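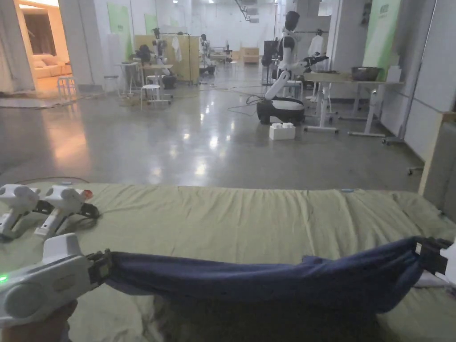
Gizella had the budget open on her laptop before the kettle was even on, and she was grinning like somebody who has found money in a winter coat. Skatima was letting them buy again! After a whole year of patching and borrowing, the board had said yes to new equipment, and the only catch was that the list had to be in by noon. She carried the laptop out past the bed with the olive-green cover, where a dark blue cloth was stretched tight between two grippers and two more grippers lay waiting on the mattress, and she stopped to watch, the way she always did.

"Spares," said Levente Csonka, without looking up. "Put down spares first."

"I've got spares. I've got 6 pairs of jaw pads from Szalai at 400 the lot."

"And a table?"

"We have tables."

"We have tables on wheels," Levente said. "I want one that stays where I leave it."

She typed it in. She loved this part, she really did – the typing in, the little column that added itself up at the bottom, the feeling that every line was a thing that would one day arrive in a box and have to be argued over. Naststead wanted 1,685 for a second charging dock, delivery included, and Groltent had a cheaper one that took twice as long to fill a battery. Last March she would have picked the cheap one and been proud of herself. Then she had spent the spring drinking coffee beside robots that were having their lunch.

"Naststead," she said out loud.

"Good!" said Levente. "What does that leave?"

"If I drop the second rack, 100."

He finally turned around. He had the look he got when he was about to ask for something silly, and she waited for it happily.

"Bed linen," he said. "Different kinds. Heavy, thin, slippery, that awful stretchy stuff my aunt has. We keep buying better hands and giving them the same cloth to fold. A hundred would get us a mountain of it."

Gizella looked at the column. She thought of the board reading down it – pads, table, dock – and getting to the bottom and finding a mountain of sheets. She thought of Levente's aunt.

"Fitted ones too?" she asked.

"Oh, fitted ones especially."

She wrote it on the last line, spelled out in full so there could be no mistake, and went back to the kitchen to see about the kettle. It was twenty to twelve. Behind her Levente was already calling his aunt.

By Piroska Lendvay
Posted in March

Print this story
E-mail this story to a friend

Recent stories
The Elevator at Number Nine
What the Night Shift Ordered
Two Quotes and a Handshake
My Sister's Dishwasher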